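Skernura Bedding: data card

Version 2, updated in June. Maintained by Tymoshchuk.

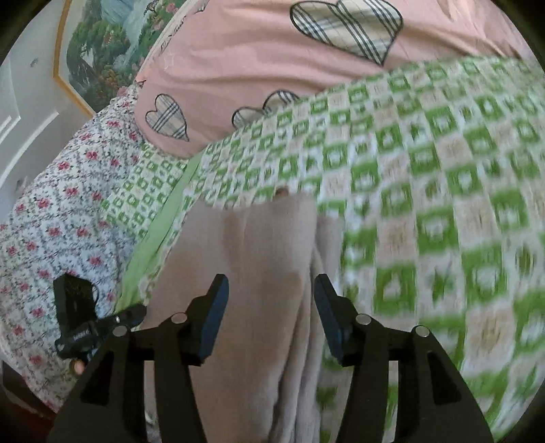
Figure 1. Layered bedding on a bed, with a beige fleece blanket in the middle.

Summary

Skernura Bedding is a collection of recordings of household bedding on beds. It covers blankets, sheets, and covers in the states they have between use and storage: heaped, spread, half folded, folded. The subject is the textile and its arrangement.

Contents

The release has 120 recordings in 10 folders. Each folder holds one bed setup. Bedding is reused between setups, so the same blanket can appear in more than one folder. Folder order has no meaning.

Labels

Each recording has one text file with these fields:

setup: folder number
state: heaped, spread, half_folded, folded
main_item: blanket, sheet, cover, other
surface: fleece, smooth, knit, unknown
pattern: plain, floral, mixed
notes: free text, may be blank

"main_item" is the piece being handled. Other layers go in "notes" when they overlap it. "surface" is judged by eye. Fiber content was not recorded, and "fleece" should be read as a description of the nap only.

Color names are in "notes" and are not standardized. Beige, cream, and tan were used loosely by different labelers.

Folding convention

A piece is "folded" when all four corners have been brought together at least once and the stack lies flat. One edge turned over is "half_folded". Shallow creases do not change the state.

Known problems

Two setups have no "folded" recordings.
Floral pieces under a plain top layer are often marked "plain".
Edges are hard to place where layers of similar color meet.

Related sets

Skumedar covers towels and uses the same state names. Firnska covers clothing and has its own label list, so the two should not be merged without remapping.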